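Gripper fault halts kitchen trials at Prultska

Gultero has stopped one of its simulated kitchen trials after a fault in the gripper control software let the fingers report a firm hold when they had none. No hardware was involved and no one was hurt, the company said in a notice to users of its Deltel simulator.

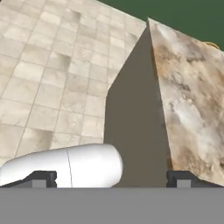
Page last changed: November, 4:40 p.m.

The trial was being run at the company's Prultska office. It covers simple household work with a single white arm, such as picking up small items and moving them near a sink. The fault came to light when a run was marked as complete although the item had never been lifted. Staff went back through the log and found the same error in 7 other runs.

According to the notice, the trouble lies in how the software reads finger pressure. Readings are stored in a buffer that holds 256 entries. When the buffer filled up, the oldest reading was not cleared, and the controller kept acting on it. The arm then moved off as if it had a grip. On a real arm that could mean a dropped glass or knife, and Gultero is treating the matter as a safety fault for that reason.

The kitchen model itself is not thought to be at fault. It has been in use since spring and was carried over from an earlier project without changes.

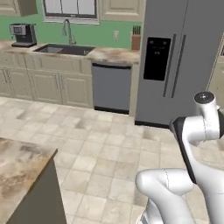 The Deltel kitchen, with the arm folded in front of the refrigerator.

Gultero said about 2,000 runs made with the same version will be checked again. Results from those runs should not be used to tune a physical arm until the check is done. Users who have already done so are asked to go back to their earlier settings and cut arm speed while they test.

A corrected version is being tried now. It empties the buffer at the start of every grasp and stops the arm if no new reading comes in within 100 milliseconds. The stop can't be switched off from the menu - it has to be changed in the settings file, and the change is logged. 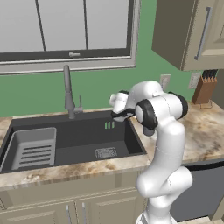 Lie wrote in the comments that a stop is welcome but comes too late in the chain, and that the controller should refuse to start a move on an old reading in the first place. The comment also asked for the log files to be made public so that other users can look for the same error in their own runs.

Gultero replied that the logs will be posted along with the corrected version. It gave no date for either. The sink trial stays closed until then, while other Deltel trials that don't use the gripper are running as normal.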